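Updated 2023-04-24 by Fulvio Russo

# Setting up a clear tilted rack for small bottles

I love little bottles. Hot sauces, food colorings, vanilla, the tiny syrups you bring home from a trip and can't throw out, fountain pen ink if you're that way inclined (I am). What I don't love is the back of the cupboard, where all of them end up lying on their sides behind the rice. A clear acrylic rack that holds bottles at a slant fixed most of that for me in one afternoon, and I've since set up more of them for my sister, my neighbor and the break room at work. It's such a satisfying little job!

This page goes through it from an empty shelf to a full rack. You don't need tools.

## What you need

- A clear tilted rack with a front lip
- Your bottles, all of them, from every room
- A tape measure
- Dish soap, a soft cloth, a dry towel
- Small round stickers or masking tape and a pen
- Four stick-on rubber feet, if your rack came without them

Skip the glass cleaner. Plenty of them contain ammonia, and acrylic goes cloudy from it. I ruined the front of my first rack that way and it still bugs me every time I reach for the soy sauce.

## Measure before you buy

Measure the shelf three ways: width, depth and the height up to whatever is above it. My kitchen shelf is 577 mm wide, with 318 mm of clear height (my tape is metric on the side that isn't worn off, sorry). Width was easy. Height was where I went wrong the first time, since a slanted bottle needs less room standing in the rack than it does on its way out. You lift it up and toward you, and if the next shelf is too low, the cap hits it every single time.

A quick test: hold your tallest bottle at the angle it will sit, then pull it out in the air as if the rack were there. If your knuckles touch anything, pick a different shelf.

Measure the fattest bottle too. Square ones go corner to corner. I have a square bottle of rose syrup from Dakar that looks smaller than everything else on the shelf and will not go into any rack I own, so it lives next to the toaster.

## Sort first

Put everything on the counter or a table. A big plain surface is best, with good light. Now make three groups:

1. Used this month
2. Used this year
3. What even is this

Group one goes in the rack. Group two can go in a box or a higher shelf. Group three, well, open them one at a time and have a sniff. I found two bottles of almond extract, both open, and a green coloring that had dried to a disc.

Wipe each bottle as you sort it, especially around the neck and under the cap. Sticky bottles grip the acrylic and leave rings on it, and a rack full of rings looks worse than the mess you started with. Check the caps while you're at it. Anything that leaks when tipped should stay upright somewhere else.

## Wash the rack

New racks usually have a protective film on both sides of the panels. Peel all of it, including the bits inside the slots (start a corner with your fingernail, and if it won't start, a strip of tape pressed on and yanked off works like a charm). Then wash with lukewarm water and a drop of soap, rinse, and pat dry. Pat it, don't rub. Tiny scratches show up a lot on clear plastic.

Give it time to dry in the joints. I leave mine on a towel overnight.

## Load it

Start with the heaviest bottles and put them in the lowest row. Then work upward. Once a row is full, give the rack a gentle push from the side. It shouldn't rock. If it does, take out the last bottle you put in and try it on the other side.

Keep the slant going the same way for every bottle, caps up and back, bases down toward the lip. Turn each label so it faces you. It takes thirty seconds and it's the part that makes you step back and grin.

Color is the fun bit! You can go alphabetical if you want, and my sister does, but I sort by color because that's how I look for things. I never think "where's the one starting with H," I think "where's the yellow one." Matching colors side by side look gorgeous, but if two bottles are nearly twins, split them up and put something different in between. I've put the wrong one on eggs enough times to be firm about that.
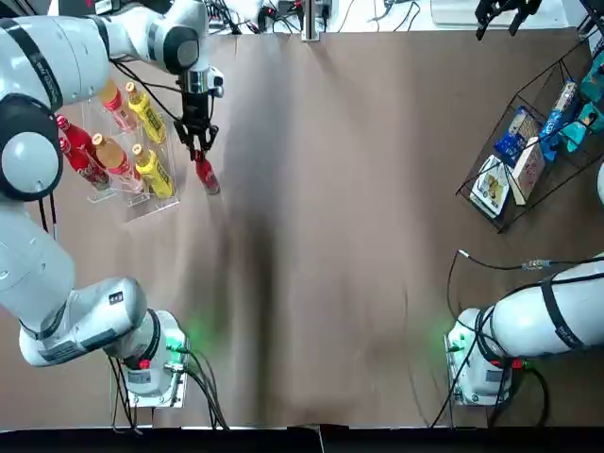 *Reds on the left, one yellow up top and another in the lower row, and a small red bottle just to the right of the rack.*

Leave one spot open if you can bear to. With a gap you can shuffle bottles around without unloading half the row, and there's a place for the next one you fall for at the store.

If your bottles vary a lot in size, the small ones may slide down too far or lean sideways. A folded strip of shelf liner behind the lip lifts them enough to see the label. Cut it a bit narrower than the row so it doesn't stick out at the ends. Clear liner disappears almost completely, gray looks fine too, and I'd skip anything with a pattern.

## Label the caps

From standing height you mostly see caps, so a small sticker on each one helps a lot. I write the month I opened it, nothing more. "October" on a cap tells me plenty.

Masking tape works as well, just press the edges down hard. For dark caps use white tape and a dark pen. The metallic pens look great for a week and then come off on your fingers.

## Where to put it

Good spots:

- A counter corner away from the stove
- A pantry shelf between waist and eye level
- On a desk, for inks and paints

Not so good: a sunny windowsill. Clear sides let all the light in, and some sauces and most inks fade. Over the dishwasher isn't great either, with all that steam.

If you have a lot of bottles, two small racks beat one long one. You can carry a small rack to the table, bottles and all, and that's how ours gets used most weekends. Taco night, everybody points, the rack goes around. Carry it with both hands under the base. Never by the top panel! The panels on cheaper racks are only glued along a thin edge.

## Keeping it nice

Once a month I take out the front row, wipe the lip and put the row back. Drips run down the slant and collect in exactly that one place, so there's very little to clean anywhere else. A full wash twice a year is enough in my kitchen, maybe more if you have kids with access to the chocolate syrup.

When you finish a bottle, take it out right away, even if you don't have the new one yet. Empties are sneaky because from the front they look the same as full ones if the label is big.

## A few things readers asked

**Which rack do you have?** A Hanance in the kitchen and a no-name one on my desk. The slots on the Hanance are a touch wider, so my ink bottles wobble in it, but for sauces I like it better.

**Can I stack two?** Only if they're made to interlock. I tried stacking mine flat and the top one slid forward when I closed the pantry door. Got lucky, one cracked cap.

**Does this work for nail polish or essential oils?** Polish, yes, and it looks wonderful. Oils I'd be careful with, because a drip can mark or even craze the acrylic. Wipe those bottles extra well.

**My rack arrived with a chip in the lip. Return it?** I would, if the chip is sharp. A dull one you can smooth with very fine sandpaper and a lot of patience.

Next up on my list is the spice drawer, which has a slant of its own on account of a broken runner. I'll write that up once I've found a new one.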